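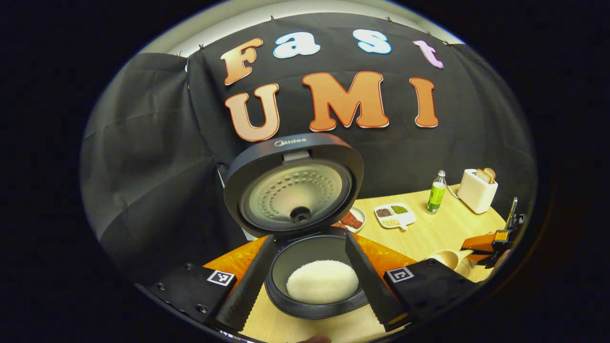 Rice cooker with the lid fully open, on the table.

Ticket 759: kitchen socket trips when two things are on
Opened by Viola Donati, Prakberg site

Hi all! The Skanness timer plug keeps cutting out at lunch. Kettle alone is fine, toaster alone is fine, both together and click, off it goes. Error 429 on the little screen.

17th March, Maureen Bellamy: Thanks Viola, lovely clear report! Could you try the toaster straight in the wall?

Viola: Done, and it ran through four rounds of toast without a blip!

Maureen: Brilliant, so the wall socket copes. I've looked up 429 and it's the overload cut-out. Please leave the kettle on the wall as well, and I'll order a second double socket from Jallard (part 658).

Viola: Perfect, thank you!! Timer plug is back in the drawer.

Status: waiting for part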